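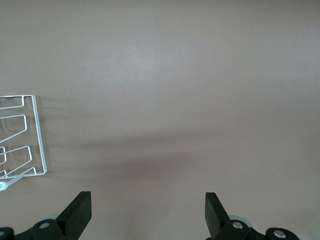

According to Karthikeyan, a rule that doesn't fit on an index card is a rule that only gets followed by the person who wrote it. He put this in a comment under my last post, the long one about the Prorau arm and its house rules, and I have been annoyed about it ever since. Mainly I'm annoyed that the house rules came to 3,677 words.

I went back and read them all the way through, as a stranger might. It took two coffees. There is a section on naming folders that has its own glossary. There is a paragraph about sleeves. At one point I forbid something, permit it a page later "in exceptional cases," and then forbid the exceptional cases. I have worked in places with employee handbooks like this and I made fun of all of them.

So I cut. What's left is what we now go by at Cindirthorpe for tabletop work with the arm, meaning pick-and-place, racks, dishes, anything where the gripper comes down near something thin and easy to bend.

Clear the table before you start. Clear means the thing you are working on and nothing else. Your phone is not part of the task. Neither is the tape, the other tape, or the mug you are "just about to finish."

Start with the fingers open and well apart, and look through the wrist camera before anything moves. If you can't see both fingertips and a good stretch of table between them, sort that out first. I used to skip this. I also used to say I never skipped it.

Wire things get approached slowly. A wire rack is mostly air, and the arm is happy to go through the air and catch the wire on its way back out. Come in from the open side, go slow for the last bit, and don't let the wrist turn while a finger is between two wires. Samira wanted this one in capital letters. We settled on putting it near the top, and then I moved it.

Look at the light. Your own shadow counts as a change to the setup, and so does the gripper's. If the shadows on the table have moved a lot between the first run and the last, write it down. You don't have to fix it. I spent most of an afternoon in June fixing it, with a bedsheet, and would like those hours back.

Check the screws on the finger mounts at the start of each session. With a screwdriver, please. Looking at a screw and feeling good about it was how we did things for a long time.

One person has the stop button, and that person does nothing else. They don't take notes, they don't eat, they don't lean over to move the rack a little to the left. If they want to move the rack, they stop the arm, put the button down, and move the rack like a normal human being. Then everybody waits.

Keep the bad runs. We have 422 runs from the spring in the Quintela folder, and they look wonderful, a lovely parade of success, and they're close to useless to me because somebody tidied up the failures. (It was me. I was making a slideshow.) A failed grasp with a one-line note beats a folder full of triumphs you can't explain.

Don't change 2 things at once. This was in the old version too, under the heading "Experimental Discipline," followed by a page and a half on experimental discipline.

And that's the list. It does not fit on an index card. It fits on 3 index cards, which I have taped in a row on the wall by the power switch, and I consider this a draw.

Karthikeyan, who reads everything I post within the hour and then pretends he stumbled on it, will say the bedsheet isn't a rule. Fine. He will also ask what happened to the part about the Plitus controller and its habit of remembering the last speed you used. That part is going on the controller itself, on a sticky note, where it might do some good. The old document had it on page nine.

I haven't thrown the long version out. It's in a binder under the bench. Samira has been using it to prop up the short leg, and the bench hasn't wobbled once this month.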